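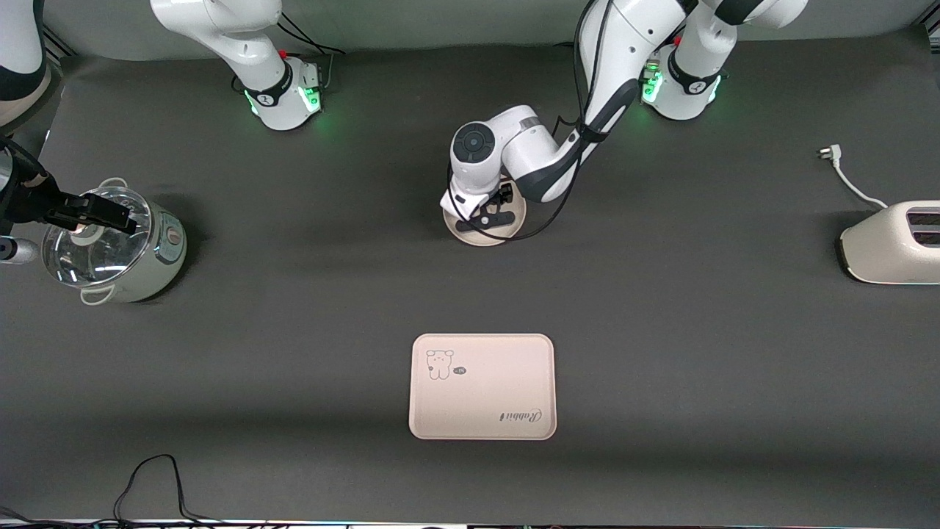

Two white robot arms with a cooking pot, a plate, a tray and a toaster.

The Rack That Ate My Winter

160 shares | 4 comments

I started brazing my own front rack in February, which in Kindavcombe means working in a garage where the door has to stay open for the fumes and your fingers quit long before you do. I'd wanted a proper rack for years, a low one that keeps a grocery bag down near the axle where it doesn't yank the handlebars around. The ones in the shops were all too wide or too tall or (my favorite) fit every fork on the market except mine.

So I bought a bundle of thin steel tube and a torch and got going. My first joint looked like chewed gum. The second was worse! I had the tube so hot the flux went black and glassy, and then the brass just balled up and rolled off onto my boot. I called Roksolana Moroz, who has been building frames longer than I've been riding, and described the whole mess to her over the phone. She asked what color the steel was when I touched the rod to it. I said orange. She said, "Well, stop doing that."

What she wanted was a dull cherry red, and she wanted me to move the flame more and stare at it less. Turn the garage lights down if you try this, it makes the color so much easier to read. I also switched to a softer paste flux, a tub of Cloron left over from somebody's plumbing supply closeout, and I don't know if it's better stuff or if I'd simply gotten better by then. The joints started flowing, anyway. You can see the brass go liquid and run around the tube all at once, and I will admit to yelling the first time.

Bending was the other half of the fight. The top hoop is one long piece with 4 bends in it, and if any of them is off, the whole thing sits on your workbench rocking like a bad café table. I borrowed a little hand bender, a Liao, green paint mostly gone, and marked everything with a silver pencil. I wasted three lengths of tube learning that you measure to the start of the bend and the bender measures to somewhere else entirely. Write the offset on the handle with a paint pen. I wish I had done it on day one.

Then came the legs, and I got cocky and skipped the fixture. I held the hoop over the wheel with a stack of books and a bungee cord and tacked it right there on the bike (wet rag around the fork, tire off, please don't copy me). It came out leaning a good bit to the left. Shengli Cui, who rides the Edanach loop with me, spotted it from across the parking lot and has been calling it the weather vane ever since. I cut the left leg, sleeved it with a scrap of bigger tube, and brazed it again on a flat board with screws for stops, like I should've done in the first place.

It's on the bike now, painted a blue that doesn't match anything. I've carried potatoes, a car battery and a very heavy library haul on it, and the sleeve is holding fine. The light bracket still buzzes on cobblestones, so that's getting a rubber washer, and I've got enough tube left over to try a rear one.

Last updated: 2024-11-22

Contact us | Copyright, all rights reserved | Back to top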